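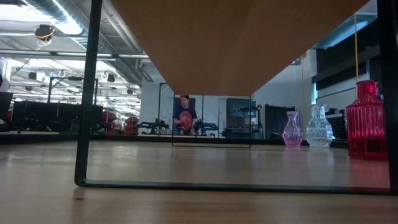 Grakine Glassware, Sorting and Packing

The two-arm table is now part of the regular week in Sorting and Packing. People from other departments have been asking what it does and what it means for the crew, so we asked for space in this issue.

The arms handle small vases and bottles. They pick up one piece at a time and set it in a tray in rows of three, grouped by color. Clear, pink and red glass are running now. Tall bottles are still packed by hand and will stay that way through December at least.

A tray on the table takes 12 pieces. On a good shift the arms place up to 900, and the hand line still does more than that. Chipped pieces have to be pulled before they reach the table. The arms do not check for chips.

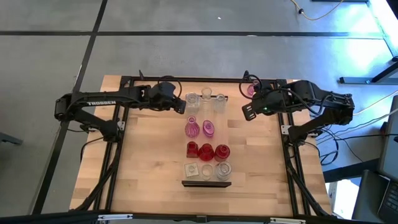
People and Jobs

No positions were cut. Of the crew, 3 have moved from packing to running the table, after 80 hours of training with Nakpan, the firm that set it up. They load glass, watch the grips, stop the arms when a piece tips over and write up each stop. The new job is one pay grade higher.

The rest of the crew has less reaching and more inspection. Some like that and some miss the old pace. Rotation between the table and the hand line starts next month, and the sign-up sheet is by the time clock until Thursday.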